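How to put up a slot holder rail for small tools

Published 27 May 2018

In my garage there was a drawer with all small tools inside, and every time I wanted one I had to take out ten others. After I moved them to a holder plate on the wall, the work goes much faster. I write here the steps how I did it, maybe it helps somebody with the same drawer.

What you need

A flat holder plate with slots. Mine is grey and comes from Grelley, I paid 33 dollars.
Two screws with wide washers
A spirit level and a pencil
A soft cloth and some dish soap

Step 1. Choose the height

Stand in front of the wall with your arm relaxed, then bend the elbow. Where your hand arrives is a good height for the slots. If children visit your workshop, go higher. Leave 13 centimetres free under the plate, so the long handles do not touch the bench.

Step 2. Clean and mark

Wipe the wall with soap and let it dry. On a ribbed aluminium wall the dust sits deep between the ribs, so go along them with the cloth over one finger. Hold the plate against the wall, check with the level and mark the holes.

Step 3. Fix the plate

Put in both screws loosely first, check the level one more time, and tighten them only then. Do not use full force - the plate can bend in the middle and the slots become too narrow.

Step 4. Put in the pieces

Begin with the slot at one end. Hold the piece upright by its thick lower part and push the slim end up into the holder. Keep it straight. If it goes hard, pull it back and try again, never turn it inside the slot.
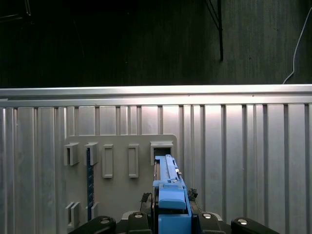 The slim end of the blue piece goes up into the rightmost holder.

When the first one sits well, continue to the next holder. I keep the pieces I use most at the right side, as I am right-handed.

Step 5. Check after some weeks

Plastic becomes a bit tired with the time. I look at my plate every November, tighten the screws a quarter turn and clean the slots with an old toothbrush. One holder was cracked last year and I glued it. It still holds.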